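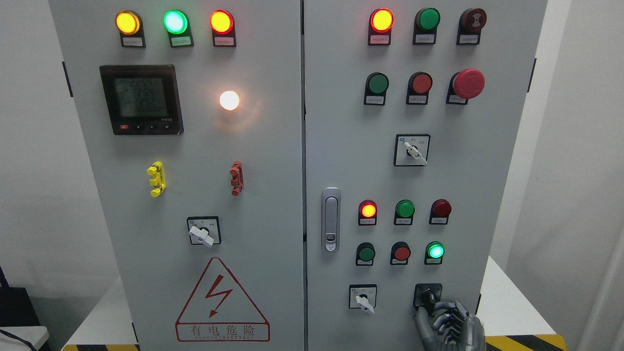 Ginmont has released update 2 for Meltard, its village-building game for handheld consoles. The download is dated 9/22/18 and takes up 500 MB. Players need to install it before they can visit another player's village; solo play still works on the old version.

The main change is to storage. Each house now holds 90 items per room, and furniture can be moved between rooms without being carried. Save files made before the update are converted the first time the game is started, and cannot then be opened on an older version. 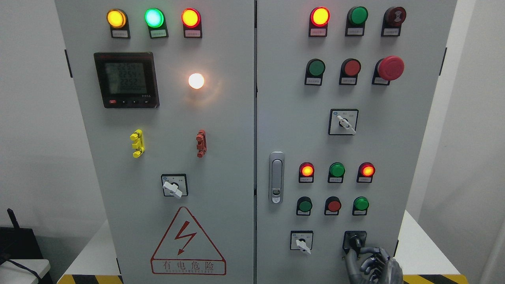 Fishing has also been adjusted. Lead designer Leonor Tavares said the rarest river fish were appearing too seldom in rain, and the rate has been raised. Shop prices are unchanged, apart from the harbour plot, which now costs 2650 coins.
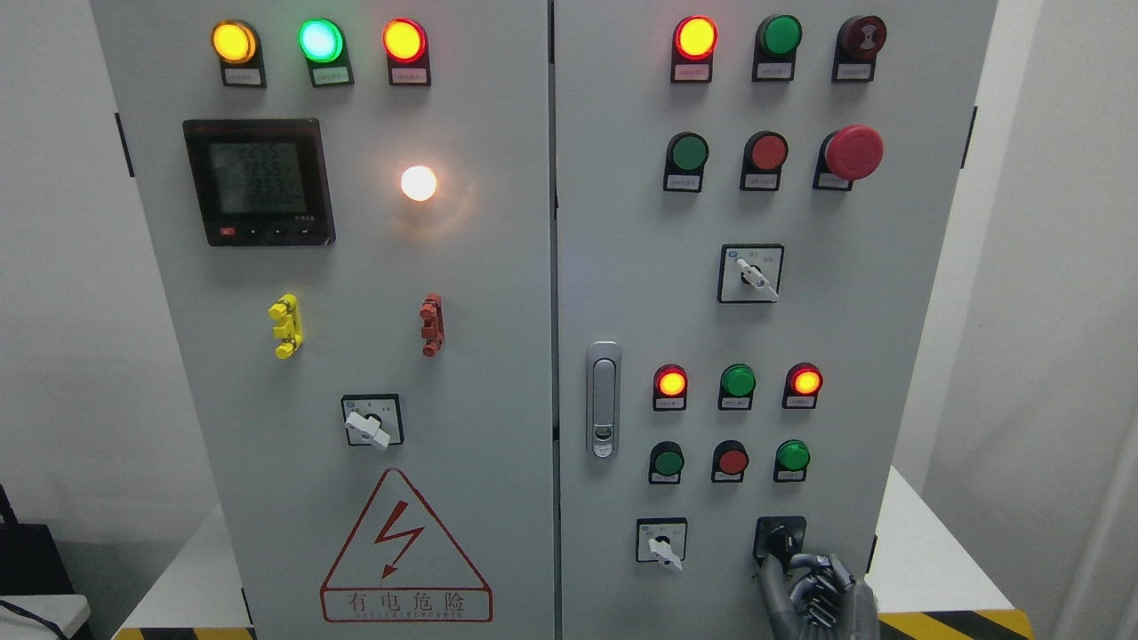 Seltura Handheld Games Desk

A fault that closed the game when two players traded at the same moment was reported in August and has been fixed. Programmer Vasco Guerreiro said it affected local play only.

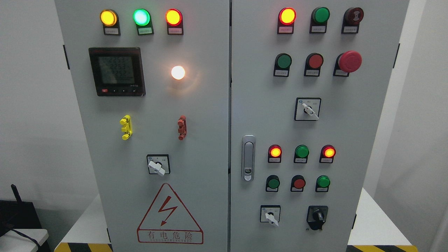

Screen text has been made larger in the letter and catalogue menus. The Portuguese translation, by Deolinda Amaral, has been corrected in the museum section. Ginmont has not given a date for the next update.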